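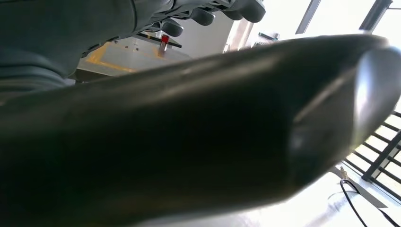
*Close-up, black gripper finger. Gullow Works open day, Privby.*

I have been going to see reused mill and factory buildings for a few years now, and the Gullow Works in Privby had been on my list for most of that time. It opens to the public once a year, in October. The train gets in at 9:40 and it is a flat walk from the station, down Canal Street and left at the gas station. Doors opened at ten. There was a short line and no charge.

The building was put up as a hosiery mill. It is brick on the outside and timber on the inside, with heavy posts and plank floors, and a sawtooth roof over the north end where the knitting machines stood. At its busiest the mill employed some 1,000 people, most of them women who lived within walking distance. It made stockings until the trade moved south, then it was a furniture warehouse, then it stood empty long enough for trees to grow in the gutters.

The display by the front stairs covers the part I find more interesting, which is how it was kept. The owner at the time wanted to clear the site for parking. A petition against the demolition got 2,801 signatures, in a town that is not large, and the sheets are in a binder you can page through. A good number of people added a note on where in the mill they or their mother had worked. The sale to Woro went through the year after.

Woro did the job in stages. They fixed the roof first and rented out the ground floor while the upper floors were still closed, so the rent paid for some of the next stage. The tour guide said this was slower than planned but meant they never had to stop. I have seen other projects try to do everything at once and run out of money with the scaffolding still up.

The tour takes you through the ground floor, up the east stairs, along the second floor and back down by the freight elevator shaft. Groups are kept to a dozen or so. Ours moved too fast on the second floor, in my opinion, and too slowly in the boiler house, where there is not much left except the base of the boiler and a lot of pipe.

Things I noted on the way:

- The maple floor on the second floor is original. It was sanded only lightly, and you can still find the bolt holes and oil stains from the machines.
- The windows are new but copy the old divisions. The old ones were steel and had rusted past saving. The new ones open, which the tenants insisted on.
- Sound carries. Plank floors do this in every mill I have visited. Here they laid a mat and a second floor over it in some units, and you notice the step up at the doors.
- Heating is still the main complaint. The ceilings are high and the brick has no insulation on the inside, to keep it visible.

The units are of very different sizes. The biggest is 4,000 square feet and the smallest are not much more than a closet with a window. Tenants are a mix, and Woro has kept a share of the space at a lower rent for the first five years. What happens after that was asked twice on our tour and not really answered.

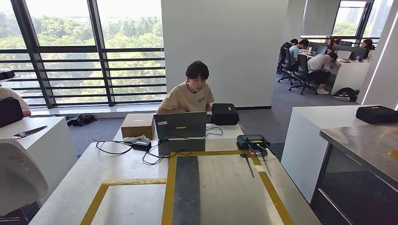
*At the far end of the long white table.*

Lunch was at the Requena, the cafe in the old dye house across the yard. Soup and bread, or a sandwich. The dye house has its drains still in the floor, covered with iron grates, and chairs catch in them. The soup was good. By half past twelve all the seats were taken and people were eating on the loading dock, which gets the sun.

In the afternoon there was a talk on the sawtooth roof. The glass faces north, for even light without glare, and the valleys between the teeth are where the water gets in. All 3 of the repairs made in the warehouse years had been done with tar, on top of each other, and it had to come off by hand. The slides of this were better than they sound.

I also walked around the outside, along the canal side, where you get the full length of the building and the stair tower. The tower lost its bell at some point and the opening has been closed with louvers. The canal path is muddy past the footbridge - wear boots if you plan to go on to the lock.

A few practical notes. The east stairs are steep and the regular elevator does not go to the top floor. Restrooms are on the ground floor only. The parking lot behind the dye house was full before eleven, so take the train if you can. The printed history costs a few dollars at the front desk and has floor plans from before and after the conversion. I bought one and read it on the 4:15 home.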